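Os escribo desde el andén de Budberg, con el café ya frío y el portátil en las rodillas, porque lo de esta mañana en la línea de Druter hay que contarlo mientras lo tengo fresco. Un camión cargado de naranjas y tomates se ha quedado atravesado en el puente bajo de la calle Akyol, justo debajo de las vías, y la empresa ferroviaria ha cortado el tráfico en los dos sentidos desde las siete menos diez. No hay heridos, eso lo primero. El conductor salió por su propio pie y estuvo un buen rato hablando con los agentes.

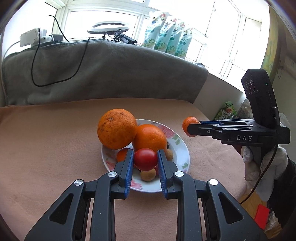

*Lectura: 4 minutos*

Yo iba en el tren de las 6:42, el que sale de Drestemum y para en todas partes (en todas, de verdad, hasta en el apeadero del polígono). Íbamos bastante llenos, como siempre en junio, con la gente medio dormida y un chaval con la música puesta sin auriculares. A la salida de Druter el tren empezó a frenar, despacito, sin susto ninguno, y nos quedamos parados en mitad de la recta. Pasaron unos minutos, luego unos cuantos más, y por fin la megafonía soltó aquello de «incidencia en la infraestructura», que lo mismo sirve para una rama caída que para un meteorito.

Lo que había ocurrido lo fuimos sabiendo por los móviles. El camión venía de la zona del mercado mayorista, se metió por Akyol y golpeó con la parte alta de la caja contra el tablero del puente. Se quedó encajado, ni para delante ni para atrás. La caja se abrió por un costado y parte de la fruta acabó rodando cuesta abajo hasta la rotonda. Una señora de mi vagón recibió un vídeo de su hermana, que vive enfrente, y nos lo fue enseñando a todos, asiento por asiento. ¡Qué manera de rodar, las naranjas!

El protocolo en estos casos es claro: si un vehículo golpea un puente ferroviario, no pasa ningún tren hasta que un técnico mira la estructura y la vía y firma que está todo en su sitio. Me parece estupendo, que conste. Otra cosa es que tengan a 524 personas dentro de un tren sin decirles cuánto va a durar la cosa. Esa es la cifra que ha dado la compañía para mi tren, y a mí me cuadra, porque en mi vagón iba gente de pie hasta en la zona de las bicis.

A las 7:35 nos llevaron marcha atrás hasta Druter y nos bajaron allí. En la estación había un solo empleado con chaleco y una cola que daba la vuelta a la máquina de billetes. El hombre hizo lo que pudo y le doy las gracias desde aquí. Nos prometieron autobuses y los autobuses vinieron, aunque el primero se llenó en un suspiro y el segundo se equivocó de entrada y estuvo dando vueltas por detrás del aparcamiento mientras todos le hacíamos señas con los brazos. Yo subí al tercero. Tardamos una eternidad, porque el desvío pasa por la carretera vieja y medio pueblo había tenido la misma idea con el coche.

Según el último aviso, el corte ha afectado a 23 trenes y a 1480 viajeros que tuvieron que seguir por carretera. Quien hoy tenga billete en la línea puede usarlo mañana sin pagar cambio, y también se puede pedir la devolución en taquilla o en la web. Un consejo de perro viejo: guardad el billete o haced una captura de pantalla, que luego lo piden todo. El formulario está en el apartado de reclamaciones, abajo del todo, en letra chiquitita.

En Akyol la calle sigue cerrada entre la rotonda y la gasolinera. Una grúa llegó pasadas las nueve y lo primero que hicieron fue desinflarle las ruedas al camión para bajarlo unos centímetros. A media mañana consiguieron sacarlo hacia atrás, entre aplausos de los vecinos asomados a los balcones. Después tocó limpiar el asfalto, que con tanto tomate aplastado estaba hecho una pista de patinaje, y los del ayuntamiento echaron arena.

Sobre el puente, ya lo sabéis los que lleváis tiempo leyéndome: no es la primera vez. La señal de gálibo está, pero queda medio tapada por un plátano de sombra, y el panel luminoso que anunciaron hace dos veranos sigue sin aparecer. La asociación de vecinos juntó 1158 firmas para pedirlo y las entregó en el registro. He llamado al ayuntamiento y me dicen que el expediente está «en fase de valoración». He vuelto a llamar para preguntar qué se valora exactamente y comunicaba.

De momento, los trenes han vuelto a circular por una de las dos vías, a velocidad reducida, así que contad con retrasos toda la tarde. El de las 14:10 ha pasado por aquí hace un momento, y con bastante gente dentro.

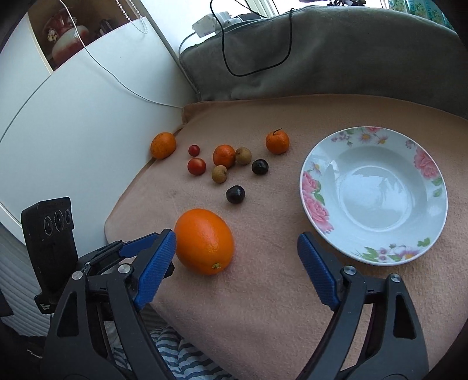
## Cómo moverse esta tarde

- Entre Druter y Budberg hay trenes por vía única, con esperas en los cruces. Mirad la pantalla antes de bajar al andén.
- El autobús de refuerzo sale de la puerta principal de Druter, la del reloj, y no para en el polígono.
- Desde Drestemum, los directos están suprimidos hasta la noche. Toca coger el que para en todas.
- En coche, evitad Akyol y la rotonda. La carretera vieja va cargadita, pero avanza.

Si alguno estaba en el segundo autobús, escribidme, que me quedé con ganas de saber por dónde os acabó sacando.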